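Picking news from the Gutholm returns hall

11 February 2023

If you've been down to the returns hall at Gutholm since the new year you'll have seen that bench two looks very different, and if you haven't, do come and have a look, because it's the most interesting thing to happen in our corner of Esirside for ages! The picking arm is now doing a share of the mixed returns every day, and several people at the Winano site have been asking what it's like to work next to. So I said I'd write something for the newsletter.

First, a bit of background for anyone who has never worked returns. Everything that comes back to us in a mixed sack gets tipped into a bin, and somebody has to take the things out one at a time, look at each one, scan it and send it on. None of it is hard. It's just the same reach, over and over, bent slightly forward, and by Thursday afternoon your shoulder knows all about it. On a busy day the hall handles 2,000 items, and after Christmas it felt like more. We used to swap benches every couple of hours to spread the ache around, and that was the best answer we had.

The arm does the reaching. It goes into the bin, takes hold of one thing, and carries it over to be scanned, and the person on the bench does the looking and deciding: is it worn, is it the right item, is a part missing, can it go back on the shelf. I was on the first rota with it and I'll admit I spent most of my first shift just watching. You do stop staring after a while (mostly).
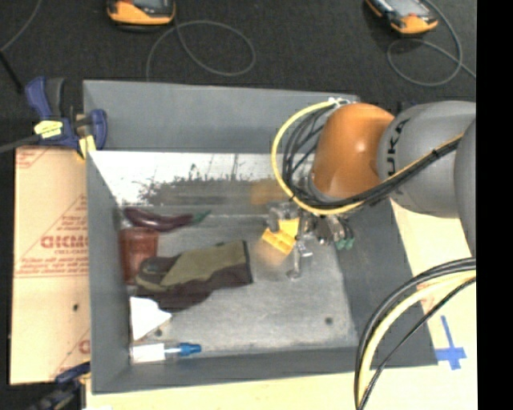 The part I've enjoyed most is setting up the practice bins. Before the arm gets a new type of stock we give it a go with a few odd things together, and we've all become quite competitive about what goes in. Blocky things with flat sides it likes. Soft things are another matter, and anything with a floppy cuff or a loose strap can lead to a few goes before it gets a proper hold. Thin things lying flat against the wall of the bin are the worst, and we keep a running list of those by the kettle. Please add to it! The engineers from Betancur take a copy away after each visit and it's lovely to come in and find that something off the list now works.

What has changed for us? The rota, for a start. Bench two used to be two pickers and is now one picker and one checker, and the checker's job is new. You deal with whatever the arm has set aside, you clear it when it stops, and you keep an eye on the bin so it doesn't get overfilled. We've got 30 people trained as checkers so far, across both shifts, and there's another round of training in July. You don't need to know anything about computers. The first day is mostly learning the stop button, the start-up checks and how to tell a proper fault from the arm simply having another try.

It's slower than a good picker, I should say that. Anyone who has raced it (yes, we all have) will tell you so. On single items it isn't even close. But it keeps going at the same pace through the last hour, when the rest of us are flagging, and I go home with a shoulder that feels like mine again. The checking work is better paid than straight picking too, which was agreed before the arm arrived and was the first thing everyone asked at the meeting.

There are still things to sort out. The noise is a bit much if you're on the near side of the bench, and a couple of us have asked for the screen to be moved so you don't have to turn round to read it. Night shift would also like a proper handover sheet, as they keep finding bins left half done with no note. All fair points, and all on the list for the next bench meeting.

If you'd like to try a shift as checker, put your name on the sheet outside the canteen or tell your shift lead. Winano people are welcome as well, and the early bus gets you here in time for the start-up checks. Bring something awkward for the practice bin.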